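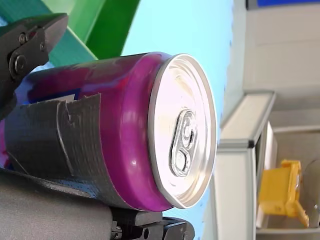

Chapter 2. Can Machines Do the Chores Yet?

A dishwasher cleans plates, but a person still has to load it. Much of home and shop automation has the same gap. The machine does one fixed job well, and someone carries things to it and away again.

This chapter looks at the carrying. Picking up a drink can takes a person no thought. A robot has to find the can, place its fingers on either side, and squeeze hard enough to hold it without denting the wall. A band of ribbed tape gives the fingers a rougher surface than bare printed metal. 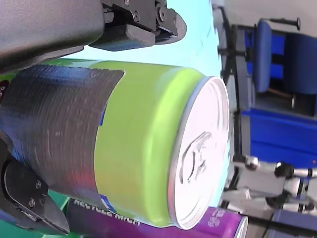 Page last changed: Wednesday, February 18, 2026

Cans are a fair starting point for study. They are round, stiff, and much alike from one brand to the next. Putting them in a tray is harder when another can is already standing there, and a thin fork or spatula lying flat leaves little for a finger to get under.
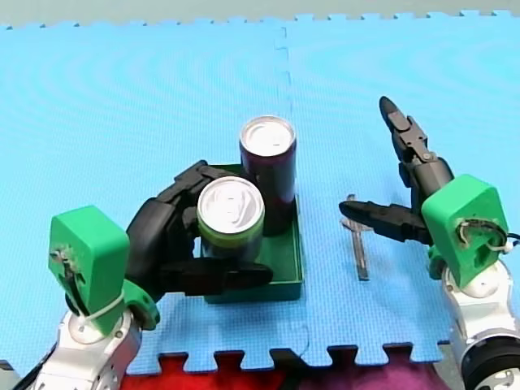 Shop work adds the question of pace. In the Rarkow exercise on page 102, you will work out how long a packing bench can wait for a slow arm before a worker is the better choice. Section 2.1 begins with grip.

Furnum Technical Readers | Contact the publisher | © 2026 Furnum | Back to top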